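Movie with a bet in an ad office, what is the title?

Sunita Nakamura
20/08/2018
I saw the second half of a romantic comedy in June, on a long bus trip. A woman named Coltell works in a hotel and pretends to be a guest for two weeks. The man finds out at a wedding. Please, does somebody know the title?

Dorness
Maybe it is a TV movie? There are many of these.

Baptiste
I believe it is "The Guest at Grorkgate". The wedding comes near the end, and then she leaves by train. I have it on disc, it has 21 chapters and the wedding is in chapter 17. If your movie had no train, then I am wrong.

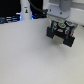
Black gripper over a pale gray tabletop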